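Mudon Project – Second Progress Report to the Clerkirel Fund
Software for close-range perception and grasp control
Submitted by the Dernisgate software group, 12/23/25

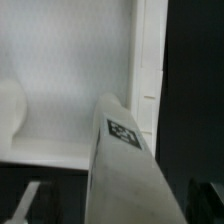

Figure 1. Wrist camera view with the finger marker, at a white shelf.

1. Summary

This report covers the work done since the first report in June. In that report we promised three things: a new calibration routine for the gripper, a planner that can work in narrow spaces, and a logging tool that the partner in Charpentier can use without our help. The first is finished. The second works on most of our test tasks but is still too slow. The third is late, and we explain the reasons in section 4.

2. Calibration from the finger marker

In the old version, the software trusted the position reported by the gripper motor. This was a weak point. When the finger pushes against a surface it bends a little, and the motor does not know it. The new routine reads the square black-and-white marker on top of the finger and compares its position with the one the model expects. If the difference is larger than 2 mm, the controller corrects the finger pose before the next motion command is sent.

The marker is seen at a steep angle in many poses, and this was the main difficulty. Our first detector lost it often when the finger was turned diagonally in the view. We replaced the corner search with a slower method that uses the full pattern, and we run it only when the fast method fails. We also had to change the exposure control. White walls and shelves beside very dark surfaces made the camera software change the brightness again and again, and the border of the marker was then not sharp enough. Exposure is now computed from the region near the marker only.

We recorded 2088 test approaches with the new routine. In 114 of them the marker was not found by either method and the arm stopped, as it should. We have looked at all these cases. The largest group comes from poses where the marker is partly hidden by the shelf or by the object itself. For these poses we plan to use the last good reading for a short time and to reduce the speed.

3. Planning in narrow spaces

The planner now receives the shelf edge, the back wall and the side walls as separate surfaces, each with its own safety distance. Before, they were one block, and the planner refused many motions which were in fact possible. White objects in front of white walls remain difficult. The depth data has holes there, and the contour of the object is weak in the color image. We have added a step that looks for the soft shadow where two surfaces meet, and it helps to find the back corner of a recess. It does not help with the object itself.

A plan must be ready in 300 ms to be useful for the controller. In open areas we are well below this limit. Inside a recess we are often above it, mostly in the collision check of the finger sides. The finger model has more detail than the check needs, and a simpler model is being prepared.

4. Delays and changes

The logging tool was planned for the end of this period. The work on exposure control took time from the same developer, and we decided to finish that first. The tool can already save and replay camera data together with the joint positions. The search function and the user guide are missing. We ask the fund to accept a new delivery date at the end of the next period. No change of budget is needed.

5. Next steps

– Simpler finger model for the collision check
– Behavior when the marker is hidden for a short time
– Search function and guide for the logging tool
– Installation of the calibration routine on the second arm in Charpentier

The source code of the calibration routine and the test records are stored in the shared project folder. The cost table is sent as a separate file.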